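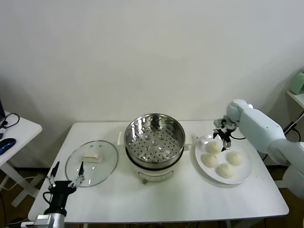
Food & Kitchen Science > Ages 8 to 11

Does steam really cook a bun?

Steam looks like nothing much. It drifts out of a pot and it's gone. So when a cookbook says steam can turn sticky dough into a fluffy bun, you should ask how.

Start with the holes. A steamer basket has a bottom full of them. Water boils underneath, steam comes up through the holes, and the lid keeps most of it in. When steam touches cooler dough, it turns back into water and gives off a lot of heat. Tiny gas bubbles in the dough swell, and the bun puffs up. Small buns often need around 15 minutes.

Some people say steamed buns stay white because steam is "cleaner" than an oven. Don't believe it. Ovens get much hotter, and dry, hot dough turns brown. Steam is too wet for that.

You may also hear that lifting the lid once ruins everything. Rungnapa Thammasiri, who teaches cooking to kids, doubts it. Peeking does let heat out, though, so the buns may take longer.

Want to test it? Ask an adult to do the lifting, because steam burns skin fast. Make two batches from the same dough, peek at one, and compare them.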